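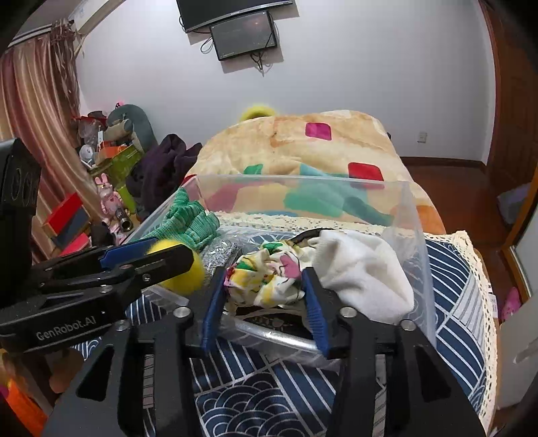
## 4. Sorting a mixed bin of soft goods and small things

The Edby storage guide that came with our bins promises a sorted household in one afternoon. I doubt it. What follows is the procedure we use at Skosimgate, with the parts that never worked taken out.

**Before you start:** Put the bin on a table at waist height. Lay down a cloth you don't mind getting dusty. Beads, pins and glitter roll less on fabric than on bare wood.

1. Take out the top layer one piece at a time. Don't tip the bin. The guide says tipping is quicker, and it is, until you are on your knees looking for an earring.
2. Pull out hair ties, scrunchies and other small fabric pieces first. They sink into folded cloth and get washed, stored or thrown out with it.
3. Lift out gloves. If you find only one, set it aside and keep going. Don't stop to hunt for the other.
4. Remove anything wrapped in crinkly plastic. Leave the wrapping on until step 7.
5. Lift large soft cloths straight up, using both hands. Shake them over the bin, never over the floor.
6. Pick out hard or narrow items last, when you can see both ends of them.
7. Unwrap the plastic bundles over the empty bin. Keep the wrapping only if it closes properly.

> **Caution:** Glittery things shed. Keep them away from knits and anything fuzzy. I have tried the lint roller trick in the Charbonneau booklet and would not call it a trick.

> **Note:** Clear bins are sold on the idea that you can see what you own. You can see what is pressed against the wall. Label the bin anyway.

### 4.1 Putting things back

1. Wipe the bin with a damp cloth and let it dry with the lid off.
2. Lay the largest cloth flat on the bottom. With slanted walls, fold it a little narrower than the base, or it will ride up.
3. Put small fabric pieces in one pouch. The Stitetov mesh pouch (order no. 1573) is fine. So is an old sock.
4. Place single gloves on top, where they will annoy you. In March, get rid of the ones still single.
5. Fuzzy balls, pom-poms and the like go in last so they don't get flattened.

Sofia Panagiotou wants the cloths rolled instead of folded. Rolling looks better in a drawer. In a bin this shape I found it wasted room, but try it if you like.

If the lid won't close, take something out. Do not buy a second bin.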